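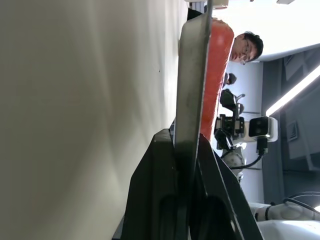 Eirlys Gwynne maintains that a carrot goes back in the box with the vegetables, whether it grew in a field or came out of a packet. I say a box marked VEG is a promise, and people with teeth should be able to rely on it.

So, a thread on putting things away, from someone who has lost this argument before lunch and is now losing it again in public.

The reddish-orange one stays a matter of opinion. Carrot, says one school. Squashy toy, says the other. I've gone for "carrot-ish" on the list, which satisfied neither side.

The list, by the way, was my idea. It began as one sheet of paper. There's now a sheet explaining the sheet.

Current arrangement: VEG, FRUIT, OTHER. Guess which one is full. OTHER has a pepper in it, a sponge, two lids that fit nothing in the building and a lemon that I'm told is decorative.

Eirlys wants the boxes sorted by colour. Lovely, until you meet a tomato and an apple and have to look both of them in the eye.

I priced up a proper storage unit. Huturberg do one with 17 drawers, called the Valente. I can't think of 17 kinds of thing. I can think of one kind of thing, 17 times, all of it in OTHER.

The surface, for the record, is pale beige. Lovely calm colour. Shows every crumb you've ever been near. There's one tiny dark speck on it that I've decided to treat as part of the design.

Advice received on keeping a pale table nice, in order of arrival: warm water, vinegar, never vinegar, "have you tried a darker table".

Someone has asked why we don't simply buy real carrots and eat them at the end of the day. I put this to the room. It was the most popular thing I've said since July.

Someone else says their lot at Fandevholm keep everything in one big crate and tip it out every morning. I had to go and stand by the kettle.

Update, ten to four: Eirlys has relabelled VEG as "VEG (MOSTLY)". I hate how well it works.

Further update: we have agreed on a fourth box. We haven't agreed what it's for, but it has a lid, which puts it ahead of the other three.

If anyone's missing a decorative lemon, do message me. Collection only.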